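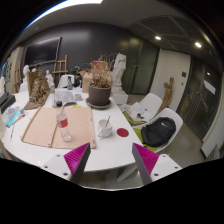 3.2 What people told us about leftover drinks

I went into this part expecting dull answers, and boy was I wrong! We handed a short drink diary to 297 office workers at Mutiso and asked them to jot down every bottle they opened and whatever they left in it. Almost 40 percent said they regularly walk away from a drink before it's done (Garba Yusuf, my coauthor, is one of them). Most blamed meetings. A few said the last bit just tastes flat — I kind of agree.

We got 770 diary entries back, and the afternoon ones were by far the messiest, with missing times and a lot of question marks. I kept them in anyway, and Section 4 gets into how we handled the gaps.

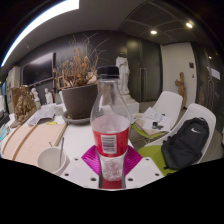
Figure 2. A mostly empty bottle with a red label and a barcode sticker.

People who carried a refillable cup left less behind, which fits what we saw in our March pilot.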